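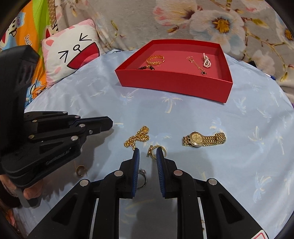
Gold ring and the palm-tree sheet

Which translation of a banned novel should I buy?
Posted by Philomena Dunne, 7/30/23

Hi all, hoping the fiction people can help. My book group picked The Salt Ledger by Drarnia, the one that got pulled from the shops two weeks after it came out and then went around in typed copies for years. I found two English versions and I can't tell which one to get. The older one is from Clirberg and it's 126 pages. The newer one is from Varnodell and it's a lot fatter, and the blurb says "restored text." Is it the same book with a long introduction, or did the first one leave things out? I don't mind reading more, but I have to lead the talk and I'd hate to be on a different book from everybody else. Also, does it matter that the Clirberg one was translated from the French? My library only has that one, and there are four people ahead of me.

Shamim Swati
Get the Varnodell! I've read both (the old one in college, the new one this past February) and they really are different books in places. The Clirberg was made from the French edition, and the French edition was made from the version the censor had already been at, so you're getting it third hand. The whole chapter with the harbor master's funeral is missing, and so is most of what the sister says about the informers. In the old one she walks out of the story around the middle and you never find out why.

The new one was done straight from the typescript. The intro is 19 pages and I'd save it for the end, it gives away who wrote the letters. My one gripe is that the new translator likes a long sentence, and the old version has a dry, clipped sound I still kind of miss. The opening page is better in the Clirberg, I'll fight anyone on that. But for a group you want the funeral chapter, it's what everyone will end up talking about.

If some of your people already have the old one, tell them chapter 7 in theirs is chapter 9 in yours. That tripped us up for half the evening.

Ciarán Hegarty
never read it but the library can usually get you the other edition on loan if you ask at the desk. took mine a while so ask soon

Peadar Ó Briain
Mostly agree with Shamim, except the French thing isn't always a bad sign. Drarnia read French well and went over that edition line by line, and a few of the cuts were ones the author wanted. The last page is shorter in the French and I think it's stronger for it. Gilmartin's book on the banned writers has a good chapter on this if you want something to bring to the group. I'd still buy the Varnodell, and borrow the Clirberg afterward just to compare the endings.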